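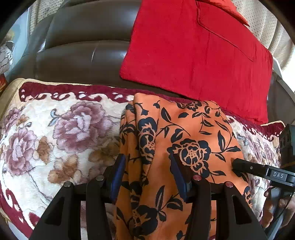 2025-10-14 — allergen-free snack bars, bake test

Batch 12. Sunflower base again, no peanut, no gluten, no egg. Rigoberto wants dairy out too so swapped butter for coconut oil, same weight. Too greasy — paper soaked through at the corners. Cut oil next time, maybe a spoon of applesauce in its place.

Oven set 291 F, ran hot again. Middle shelf only. Edges dark before center set. Someone book the Yupanqui oven guy please

Cut up to 100 pieces for the Grurkthorpe school tasting, wrapped singly. Labels: sunflower, oats (certified GF), coconut, date. Coconut has to be on there, Rodica had two parents ask in January. Sesame — the Mindavis seed mix says "may contain", so that's out untill they send a clean spec sheet. Pumpkin seeds from Hureo instead, opened a new bag, lot 1814.

Green tint in the last sunflower batch = baking soda reacting. Harmless but kids wont touch it. Less soda, a little lemon juice. Tint gone this time, taste a bit sharp.

Purple boards and knives for nut-free ONLY. Found a purple knife in the regular drawer, rewashed the whole set. Swabs on bench 2, results not back.

To do
— rebake w/ less oil
— vegan version w/out honey (date syrup? rice syrup?)
— ask Rodica for the school's diet list, the old one is missing the fish-only kids
— more purple tape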